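# One-sheet (movie poster)

A **one-sheet** is the standard poster made to hang outside or inside a movie theater. It is taller than it is wide, printed on paper, and meant to do its whole job in the few seconds it takes a person to walk past. The format is one of the happiest meetings of art and business in popular culture, and people who start looking closely at one-sheets seldom stop at the first.

## Name and size

The name comes from the days when theaters ordered paper by the sheet. A one-sheet used a single piece, while the much bigger three-sheet and six-sheet were pasted up from sections on outdoor walls. Smaller formats had their own names: the insert, the half-sheet, the window card, and the lobby card, which usually came in a set and showed moments from the movie.

Older American one-sheets were normally sent out folded, and the creases are part of their charm. Rolled posters became the rule later on. Many newer ones are double-sided, with a reversed image on the back, so that the colors stay rich when a light box shines through the paper. It's a lovely trick, and it works!

## Painted posters

For much of the last century the artwork was drawn or painted. The painter could do what no camera could: stack the heroes in a heap, let the villain's face fill the sky, and squeeze a chase, a kiss, and an explosion into one picture. Scale meant nothing and feeling meant everything. Lettering was often drawn by hand too, with the title bending or bursting to match the mood.

Photographic posters gradually took over, though illustration never went away. Small print shops still commission new painted sheets for old favorites, and the best are a joy to see up close, where the brushwork shows.

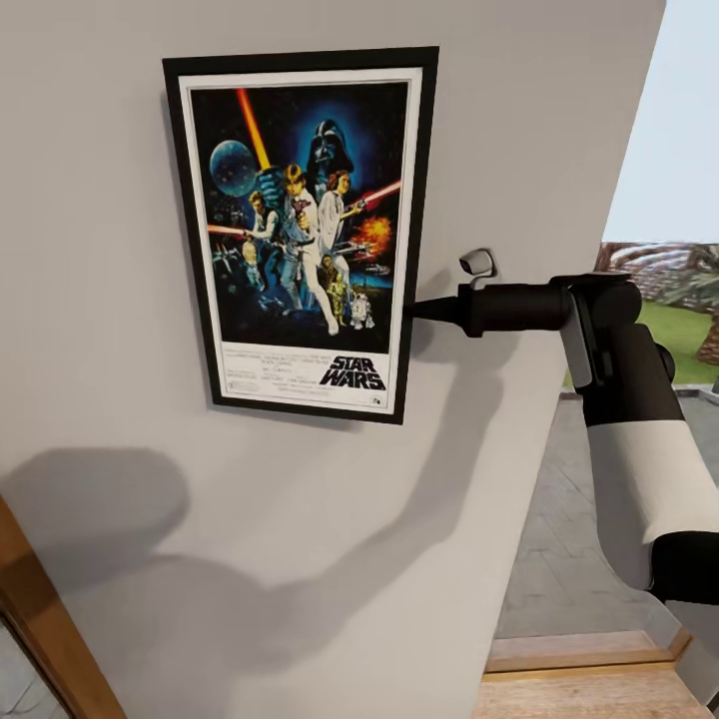
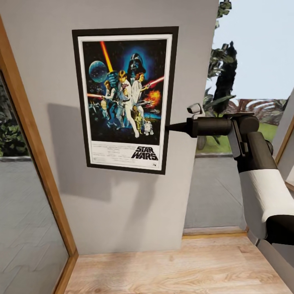
Framed *Star Wars* poster, with a white mat around the artwork

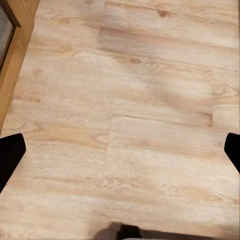 *R. Kaneko*

## Regional printing

Posters for the same movie could differ wildly from one country to the next. Local distributors hired their own artists, who sometimes worked from a handful of stills and a short plot summary. The results can be wonderfully odd, and they have fans of their own.

The Laltell print works in Orcombe is a good case. It ran for 16 years with just two presses and made posters for theaters along the coast. Its sheets are known for a deep, slightly greenish black and for titles set at a slant. The Plamgate Poster Archive holds 411 of them, including 11 printer's proofs with color notes penciled in the margins. Those notes are a treat to read, full of pleas for more red.

## Care and display

Paper is tougher than it looks, but light is its great enemy. Reds and yellows tend to fade first, leaving a bluish ghost of the original. Collectors hang posters away from direct sun and often choose glazing that filters ultraviolet light. A mat or spacer keeps the print from touching the glass, where trapped moisture can make it stick. Backing boards should be acid-free.

Dry mounting, in which a poster is glued flat to a board, is best kept for cheap reprints. Older sheets are often backed with linen instead, using a water-based paste that a conservator can later undo.

## See also

- Lobby card
- Stone lithography
- Theater marquee
- Window card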